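18. November 2018

**Klebeversuche Kraftpapier, Serie 16**

Fortsetzung der Schälprüfung mit dem Kleber Cleren auf braunem Kraftpapier. Ansatz wie in Serie 15, Feststoffanteil unverändert. Neue Rolle von Fakisach angebrochen, Chargennummer 771. Die alte Rolle war am Rand wellig und ist ausgesondert.

- Streifen längs zur Laufrichtung, Länge 100 mm
- Auftrag mit Rakel, einseitig
- Anpressen mit der schweren Walze, zwei Durchgänge
- Ablüften bei geschlossenem Fenster, Luftfeuchte am Ende 78 %

Bruchbild überwiegend im Papier, an den Streifenenden adhäsiv. Das passt zu den Werten aus der Werkstatt Skakcombe, dort allerdings mit dünnerem Auftrag. Querstreifen stehen noch aus. Vermutlich rollt sich das Papier quer stärker, also vorher beschweren. Glattstreichen mit der Hand reicht nicht, die Ecken kommen wieder hoch.

Offen: Lagerung der Rolle stehend oder liegend? Rakel vor der nächsten Serie nachmessen, linke Kante wirkt abgenutzt.
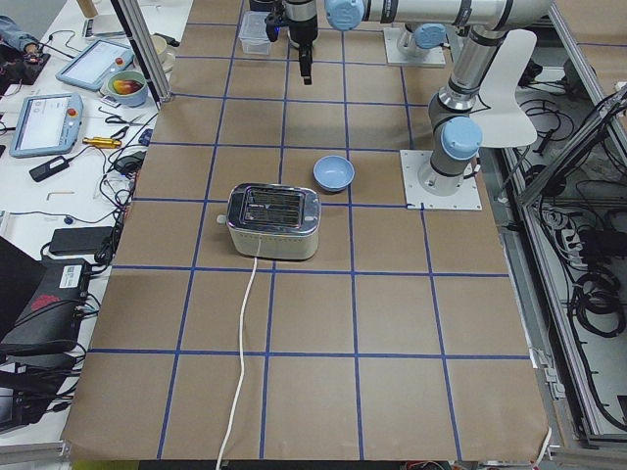

Hegazy merkt dazu an, bei 78 % Luftfeuchte seien die adhäsiven Enden kaum aussagekräftig; die Längsstreifen sollten vor den Querstreifen bei trockenerer Luft wiederholt werden.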